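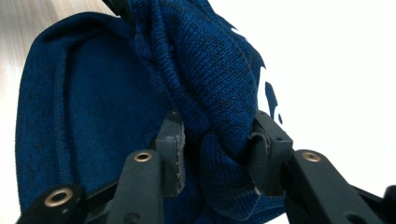
Gripper Care Tips: Pads, Bushings, Cables

Checking the pads
Wipe both pads with a dry lint-free cloth at the start of each shift. Do not use solvent on the Ondine pads; it lifts the bonded face.
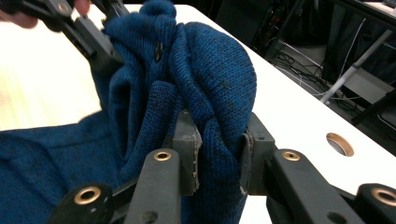 Pad life depends mostly on the fabric. On knits, our Stevden hand grippers get a new set after 680 folds, sooner if the grip slips. Pale, frayed edges like the ones on these two gray pads mean the surface material has rubbed away, and a frayed edge can snag a stitch. Replace pads in pairs. Part number is 3211. Let the adhesive cure for 8 hours before closing the jaws on anything.

Cable strain
Route the cable down past the wrist and leave slack for a full turn of the hand. Check the connector weekly with the power off.

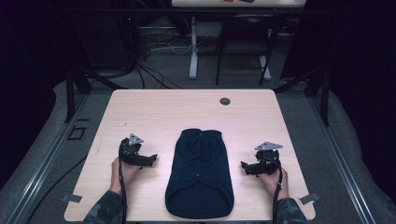

Tug the boot lightly. If it moves, reseat it and tighten the clamp screw. A cable that stiffens near the boot should be swapped, not taped.

Bushings
Put one drop of Hovis light oil on each bushing every June and wipe off the excess. Oil left on the linkage will reach the garment.

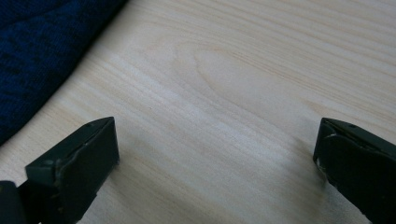 FINGER ALIGNMENT

Close the jaws on a strip of paper. It should drag evenly from top to bottom. If one side is loose, back off the finger screws, square the tips against a Grabner block, and retighten. Chipped finger edges can be smoothed with 400 grit. Log the date and the fold count.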